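Section 4: Fitting the timer and running the first watering

By now you should have the butt on its stand, the tap in, and the main hose lying where you want it. If the butt still wobbles, go back to Section 2 and sort the slabs out before you put any water in. My own butt holds 200 litres and I would not want that coming over on my foot.

You'll need:
the Cekach timer and two AA batteries
the inline filter (mine's a Szilágyi, any fine mesh one will do)
a roll of thread tape
the Rusness hose connectors, the click-on sort
a jug and an old towel

Fitting the timer

1. Shut the butt tap fully. Mine turns a good bit past the point where it feels shut, so give it a second go.

2. Wind thread tape round the tap, four turns, going clockwise as you look at the open end. If you go the other way it bunches up as soon as you screw anything on, and you end up picking white shreds out of the filter for weeks (ask me how I know).

3. Screw the filter on first and the timer after it. There's an arrow on the filter body and it points the way the water goes, so away from the butt.

4. Do the collar up by hand. No pliers, please! I split my first one with a pair of pliers and had to wait nine days for the new one.

5. Put the batteries in and press the cover until it clicks. The rubber seal likes to pop out of its groove at the bottom corner, so run your finger round it first.

6. Push the hose connector on and give it a tug.

Caution: make sure your timer is the low pressure kind before you go any further. The ordinary mains sort needs a proper push of water to open its valve, and a butt on a stand can't give it that. You'll hear it whirr and get nothing at all out of the other end. I had one like that from a car boot sale and spent a whole afternoon blaming the hose.
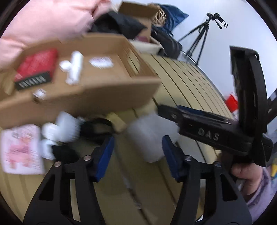 Connectors and reducers need checking before you join up the drip line, as the sizes look very alike once they've been rattling about in the same tub. The size is usually moulded into the side in tiny raised figures. Big raised letters, like the DAS along that black handle, you can read at arm's length, but the ones on a reducer are about as tall as a grain of rice and the same colour as everything round them. I rub a bit of white chalk over mine and wipe the flat part with my thumb, and the figures stay white long enough to read. A wax crayon does the job too and lasts longer if the part is going to live outdoors. Once I've read a size I put a dab of nail varnish on the part, red for the wide ones and pink for the narrow, and then I don't have to go through it all again next year.

Joining the drip line

7. Dip the end of the thin pipe in a jug of hot water from the kettle and count to ten. It goes soft and slides over the barb with hardly any shoving. Mind your fingers, and use the towel.

8. Push each dripper in as far as it will go. I've got 12 on my line, one for each tomato pot and the rest shared between the beans and a fig that I keep meaning to move.

9. Leave the far end of the line open for now. Don't put the stopper in yet!

10. Open the butt tap, press the manual button on the timer and let the water run out of the open end until it comes clear. You'll get bits of plastic and probably a surprised earwig.

11. Now put the stopper in and walk the line, looking at each dripper. A slow drip is right. A dribble means it isn't pushed home.

Note: the Bereren drippers can be twisted open and rinsed, which I do like. The cheaper ones I started with were glued shut, so a blocked one was just rubbish.

Setting the times

12. Hold the clock button until the hour flashes, set it, then press again for the minutes. It's a 24 hour clock. I once set mine twelve hours out and it watered at teatime in full sun for a fortnight.

13. Choose a start time. I go for six in the morning.

14. Choose how long. Start with ten minutes and poke a finger in the pots afterwards. If it's dry past the second knuckle, add five more.

15. Switch to auto. Check that the little drop sign shows on the screen, as without it nothing will happen tomorrow.

Note: I switch mine on in April, but only once the nights are mild. A frost will crack the filter bowl if there's water sitting in it, so if one is forecast, unscrew the bowl, tip it out and leave it off until the morning.

Keep the spare washers in a jam jar with the lid on. Winter storage is in Section 7.

Last changed 05/09/2018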